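Harnatow Kitchen Safety Program
Progress report to the Remesar Fund, February 9, 2021

Work under the small appliance strand began in November. To date 64 households have returned the first questionnaire, and 31 have had a home visit. The target remains 100.
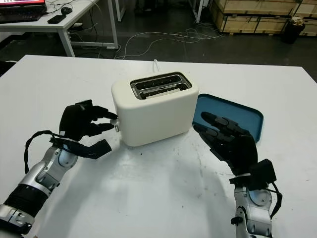
What does a visit cover? Outlets, extension cords, smoke alarms and the age of each countertop appliance.

Visits in the Banden district are behind schedule. Three were postponed at the tenants' request and will be rebooked. Spending on travel is under budget as a result, and the balance is carried forward.
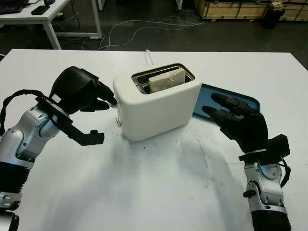
Gintarė Vasiliauskas asks that the alarm results be reported separately for rented and owned homes. The next tables will be split that way.

The printed checklist was revised after the first visits. Items on cord length and crumb cleaning were merged, and the form now fits on one sheet.

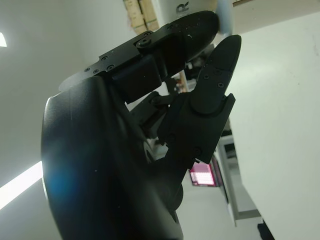 Report no. 3, page 2

Data entry is up to date. Darius Lill will check the coding of the open answers before the second questionnaire is mailed.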